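Podura recap captions

README, last touched in June

Captions and short recaps for Trukevura, the island survival show. Text set, seasons 1 to 11. Made for people testing summary tools on TV writing. Still a bit rough, see the to-do. 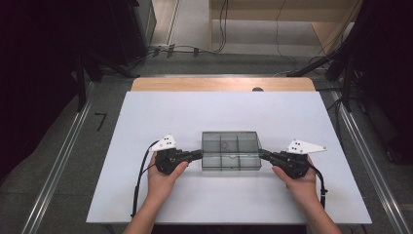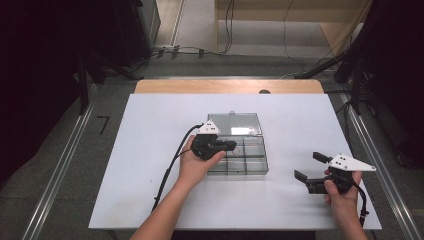

What's in it

1249 recap lines, one per row
502 of them tagged with who left and how (voted out, quit, medical)
22 episodes per season, except season 4, short one, reunion is missing

Columns

season, episode, camp, recap, exit_type, spoiler

camp is either Gureck or Canpolat. After the merge it's blank. Don't read blank as missing.

exit_type only filled in when somebody goes home. Double exits get two rows, same recap text in both.

spoiler = 1 if the line gives away the final. Filter these first if you're showing samples to fans, they get mad.

Known problems

- season 2 recaps were typed from old notes, spelling of camp names is all over the place
- a few "quit" rows should be "medical", ep 9 of season 7 for sure
- timestamps dropped, they were wrong anyway
- celebrity season uses stage names only, no lookup table yet

To do

fix season 7. Add teh reunion if it turns up. Split recap into challenge / camp / vote, maybe.

Use

Free for research and class work. Please dont repost the spoiler rows by themselves.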